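Two grippers and one stubborn basket

A wicker basket is cheap, and for this reason many people choose it as a first test. It is also a cruel test. The rim is thick and twisted, the walls lean outward, and the weave gives a finger many small places to catch. A gripper that handles cartons all day may look very clumsy with it. 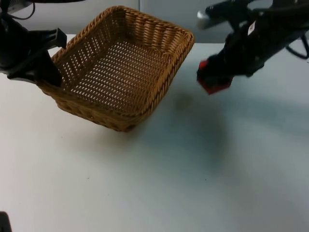
MARIKAR, May 30, 2022 -- At the Zisten workshop, two sets of fingers are being compared on a pair of black arms. The Sundum fingers are flat and stiff. The Fernero ones are softer and cost more. Each set must do the same 2 jobs: hold the basket by one end, and carry a red block through the air without losing it.

With the block, the difference is small. Both sets close well on a solid thing with straight sides, and the operators soon stopped to argue about it. The basket is where opinions divide. The stiff fingers need a wide opening and a careful approach, one finger inside the wall and one over the rim, and if the angle is wrong by 5 degrees the basket begins to turn. The softer fingers forgive more, but under load they bend, and then the controller does not know exactly where the basket is. 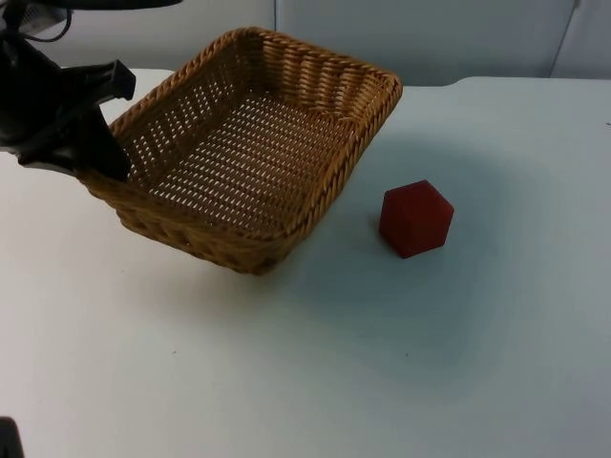 Fernero answers that the bending can be corrected in software, and that a shop which handles woven goods will be glad of it after the first week. The workshop is not yet convinced. It wants to repeat the rim grasp 44 times with each set, at the same speed, before it orders anything. The trials continue in June.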